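Comparison of Two Controllers for a Button Pressing Task
Student project report, Grulitz robotics course

Our group had to compare two controllers for one simulated arm with a gripper. The first one, Clavgate, moves the arm through fixed points. The second one, Niko, corrects the position with the image from the camera. The task was to press a green button on a yellow box. We worked on it from March and made 100 trials with each controller.

All trials used the same workbench model. The arm starts over the box with the gripper pointing down. We kept the speed equal for both controllers, so that the result depends only on the way of control.

Yellow box with green buttons, in simulation.

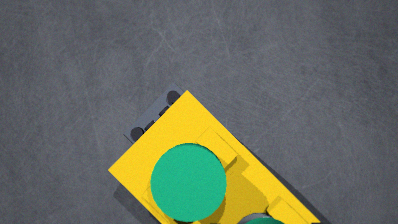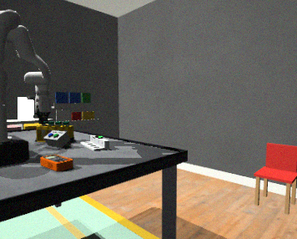

A press was counted when the button moved 2 mm or more. If the gripper touched the box before the button, we wrote the trial as failed, even when the press came later.

Clavgate was faster, and it needed almost 4 seconds for one press. However, it did not notice when we shifted the box by 5 mm, and then many trials failed. Niko was slower but it found the button again in most cases. It had problems with shadows, which we did not expect at the beginning.

We did not test a different gripper, although the Ojala model was already prepared. The contact settings for it were not stable, and the fingers went into the table in the first runs.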